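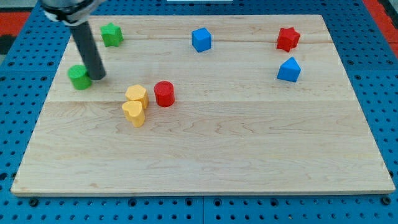 Maple-colored board with the green cylinder, rod tip at its right side.

June 2, 2024 – Audio transfer room, Dastdale Sound Archive

Work resumed on the Vukley tapes, the set of reggae and rocksteady session reels deposited with the archive last October. The deposit list gives 28 reels. The shelf holds the same number, but two of the boxes carry the same title, and their contents had not been compared before now.

Both boxes are marked "Davport Road, vocal and dub." The reel in the first box plays as a full vocal take, with organ and a three-part harmony on the chorus. The reel in the second opens with the same count-in and the same bass line, but the lead vocal drops out after the first verse and comes back only as short phrases under heavy echo. These are separate mixes of one performance. They will be cataloged as separate items, with a note linking them.

Transfer notes for the vocal mix:

- Reel played at 15 inches per second. The box says 7.5. The box is wrong, and the note on the box has been left as written.
- Tones at the head of the reel are present but short. Azimuth was set on the tones and checked again on the hi-hat.
- A splice before the second chorus had dried out and let go in the leader. It was remade with new tape. The old splicing tape is in an envelope in the box.
- Left channel falls in level for a few seconds near the end. The same drop appears on a second pass, so it has been treated as part of the recording.

Transfer notes for the dub mix:

- Same speed, no tones. Azimuth set by ear and then compared with the vocal mix.
- Tape hiss is higher throughout. No noise reduction was applied to the master file. Anyone who prepares a listening copy may make that choice separately.
- The echo tail at the end runs past the point where the earlier cassette copy stops. The cassette should no longer be used as the reference.

The deposit papers name the singer only as Shokri. Amirhossein Fallahi believes the same voice is on the single held under item 298, and he asked that the two be played one after the other. We did so this afternoon. The phrasing is close, particularly the way the singer holds back at the start of each line, but the single was cut in a higher key and the comparison is not firm enough to put in the catalog. The credit will stay as "Shokri (vocal)" and the single will stay as "singer not known."

Fallahi also raised the matter of the horn line. On the dub mix a trombone can be heard faintly behind the guitar in the last minute. It is not on the vocal mix at all. Either it was added later or it was on a track left muted in the first mix – the papers do not help. I have given the time in the item notes so that others may listen for it.

Files were saved under 2,924 with the suffixes A and B. Checksums were made and the copies on the second drive were verified. The sheet on the door still shows the old numbering and needs to be replaced.

To do:

- Ask the depositor whether any track sheets survive from the Davport Road session.
- Clean the heads before the next reel. There was visible shedding after the dub mix.
- Order more leader tape, white only.
- Fallahi to listen to the harmony parts on the vocal mix and write down the words of the third verse, which I could not follow.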